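Maintained by Firouzeh Ebrahimi. Corrections go to Hamidreza Ansari or into the `issues` file in this folder.

# skolloldale-cold-corner

Stock list, placement rules and defrost log for the freezer and the white table next to it in the Skolloldale break room. The folder replaces the paper sheet that used to be taped to the wall and the older spreadsheet on the Zerkolthorpe share. The spreadsheet is read-only and will not be updated again.

## Contents

| File | Purpose |
|---|---|
| `stock.csv` | One row per item, current state only |
| `removed.csv` | Items taken out at a defrost or thrown away |
| `defrost.md` | Log entries, newest first |
| `labels.txt` | Label template for the printer |
| `issues` | Free text, append at the bottom |

## Fields in stock.csv

- `item` – plain name, lower case, singular ("bread", "iced tea")
- `place` – `freezer` or `table`. No other values. Items in drawers or cupboards are out of scope.
- `owner` – initials, or `shared`
- `container` – `bottle`, `bag`, `box`, `tub`, `other`
- `opened` – `y`, `n` or blank. Blank means unknown. Don't guess from the fill level.
- `month_in` – month name. Day is not recorded.
- `note` – optional, no commas

`owner` may not be left blank. Rows with a blank owner are moved to `removed.csv` at the next defrost, together with the item.

## Placement

Bottled drinks stand on the table, upright, with the cap on. They do not go in the freezer at any fill level. A bottle of Dehghan cola split in there last December and the floor of the compartment had to be scraped twice. If a drink needs to be cold, use the refrigerator in the Sestance office down the hall and leave it out of `stock.csv`.

Drinks with the same cap color are told apart by the label, or by initials written on the cap in marker. Where neither can be read, enter the item by color of cap and contents ("green cap amber drink") and set `owner` to `shared`.

Keep the side of the table nearest the appliance clear enough for the door to swing without touching anything.

## Defrost procedure

1. Post a notice 2 days ahead.
2. Move everything in the freezer to the cool box. Update `place` only if the item is not going back.
3. Switch off at the wall and open the door fully.
4. Lay a towel along the front panel, below the opening.
5. Leave for 3 hours. No knives, scrapers or hair dryers.
6. Wipe the floor of the compartment first, then the back wall, then the inside of the door.
7. Run a dry cloth along the edge strip of the door and check the hinge for play.
8. Leave open until dry to the touch, then close and switch on.
9. Reload once the thermometer reads -16 °C or colder.

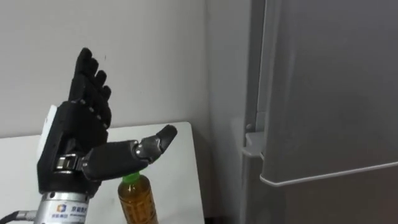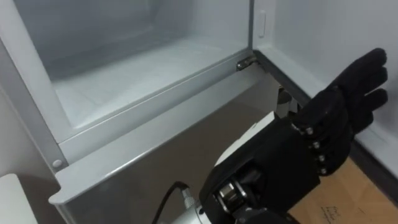
Faint streaks on the compartment floor are acceptable and don't need an entry. Log raised ice that can be felt through a cloth, ice on the back wall, and any ice that touches the door when it closes. A repeat entry in the same spot within 2 months should be copied to `issues`, with a note on whether the door had been found ajar.

Hinge play is logged as `none`, `slight` or `loose`. For `loose`, stop using the freezer and tell Hamidreza.

## Log entry format

```
month:
done by:
ice: none / floor / wall / door
hinge:
edge strip: ok / dirty / gap
removed:
remarks:
```

`removed` takes row numbers from `removed.csv`. Entries before the move from Zerkolthorpe used item names instead and were left as they were, so a text search over the whole log will miss some of them.

## Known gaps

- Table items are entered less reliably than freezer items. Single drinks bought and finished the same day are usually absent.
- `opened` is blank for most of the older rows.
- Initials FE and HA are unique at present. Visitors from Sestance should use `SE` plus one letter.
- The thermometer has not been checked against a second one.
- Spelling of `container` values was cleaned by hand. A few rows still say `carton` and should be read as `box`.

## Editing

Edit `stock.csv` in a plain text editor. The spreadsheet program in the front office rewrites the month column as dates on save.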